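Derkum Home Forum > Kitchens > Worktops and fittings

Thread: Marble-pattern worktop with a bronze faucet, cleaning and layout

tapwasher42
Kitchen refit finished in August. Worktop is the white marble pattern with grey veins. The faucet is oil-rubbed bronze, so nearly black with some red-brown in it. Two questions.

1. What do you clean the bronze finish with? The fitter said water and a cloth and nothing else. The sheet from Dağdelen says mild soap is fine.
2. The flared part has a stepped rectangular plate with a copper edge. Limescale collects in the steps. Is there a way of getting it out without taking the edge colour off?

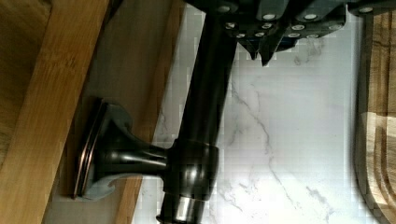
Faucet against the worktop, plate to the left.

Water here is hard. I have had the kettle descaler out once and put it away again without using it on anything bronze.

grout_and_about
Keep the descaler away from it. Oil-rubbed bronze is a surface treatment and acid strips it. I lost the colour on a whole spout that way, in one go, with diluted vinegar. Soap, soft cloth, dry it afterwards. For the steps use a wooden cocktail stick with the cloth over the point.

Kevser Bayram
Disagree on vinegar in general. It depends on the maker. Some of these finishes are a hard coating and will take a weak solution for a minute. Test on the underside first. I do agree that drying matters more than the product.

grout_and_about
If you have to test it on the underside you already suspect the answer.

tapwasher42
I will stay with soap. Next matter is layout. Present state of the counter along the tiled wall:
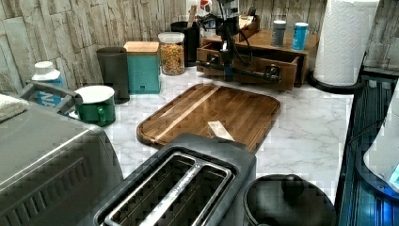 My problem is depth. The chopping board lives in the middle and everything else has been pushed outwards from it. The canisters go against the tiles and I reach over the board for them, which I do several times a day. I would like one clear run of worktop 42 cm wide and have not found it yet.

Sinan Ertürk
Move the toaster. It is the item you use once a day and it has the front position. The big steel appliance on the left needs air round the vents, so it should stay clear of other things, and I would not keep a towel on top of it.

pelmet
Seconded on the towel. Not seconded on the toaster. If it goes to the back it will be under whatever wall units there are, and you end up pulling it out every morning. Stand the board on edge against the tiles when it is dry and you have your 42 cm.

Sinan Ertürk
A board with a juice groove, stood on edge before it is properly dry, leaves a line of water on the worktop. I have done this to a laminate top and the joint swelled in 7 weeks.

pelmet
Hence "when it is dry".

tapwasher42
Back to the faucet for a moment. The shape of the flare, and whether a cloth goes round behind it: 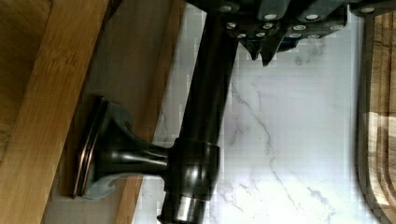 Same faucet, showing the collar and the flare.

The neck of the flare is narrow, so a folded cloth pulled from both ends does it. The collar holds a ring of water underneath if I forget.

Kevser Bayram
Thank you. That is a better shape than mine, which has a square shoulder. A strip cut from an old T-shirt, three fingers wide, will go round both the neck and the collar. I would still wax it twice a year. Clear paste wax, thin, buffed off.

grout_and_about
Wax on a faucet is a lot of work for three months of beading. Pledotent sell a spray that does the same.

Kevser Bayram
The spray left streaks on mine. Paste did not.

tapwasher42
Edited 29 December 2021 to put the care points in one place, as two people asked.

1. Bronze: mild soap, soft cloth, dry at once. No acid. Disputed by one poster, see above.
2. Plate edges: cocktail stick under the cloth, no scraping of the copper trim.
3. Glossy carbon-fibre: damp microfibre only, wiped lengthwise. Powder cleaners dull the gloss.

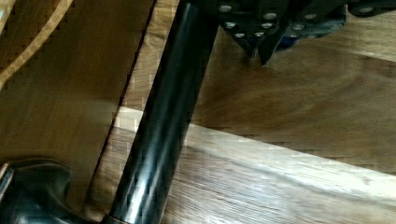

4. Marble-pattern worktop: wipe tea and turmeric straight away. Grornoteo cream left a haze on my offcut, so I have stopped using it.
5. Chopping board: oil when it looks pale, flat to dry, on edge only afterwards.

pelmet
Item 5 is what I said.

Sinan Ertürk
With the order corrected. Where has the toaster gone?

tapwasher42
Nowhere yet. I am trying the board on edge first and will measure the clear run at the weekend.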